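Kapitel 7
Grenzwerte und was sie nicht sagen

Wer ein Pflanzenschutzmittel zulassen will, legt Studien vor. Wer es verbieten will, legt ebenfalls Studien vor. Dieses Kapitel fragt, wie weit man beiden trauen darf - und beginnt mit den Neonicotinoiden, über die seit Jahren gestritten wird.

Im Landkreis Undness wurden an 2 Messstellen 982 Wasserproben gezogen. Die Behörde meldete danach »keine Auffälligkeiten«. Das klingt beruhigend, bis man nachliest, dass kaum eine Probe aus den Wochen nach der Aussaat stammt. 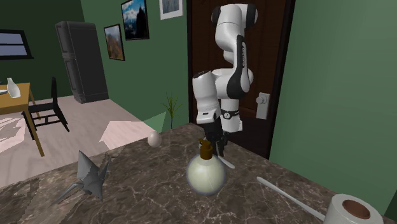 Ostap Ivanyshyn hielt dagegen, ein Grenzwert sei von vornherein eine Verhandlungssache; wer ihn für eine Naturkonstante halte, werde von jeder Messreihe enttäuscht. Das mag stimmen, entlastet die Behörde aber nicht. Auch der Gegenbericht aus Makside, der sich auf rund 1513 Bienenvölker stützt, verschweigt, wie viele davon schon vor dem Winter geschwächt waren.

Im ersten Abschnitt geht es um die Probenahme, danach um die Frage, wer die Labore bezahlt. Die Rohdaten aus Undness stehen in Tabelle 7.3.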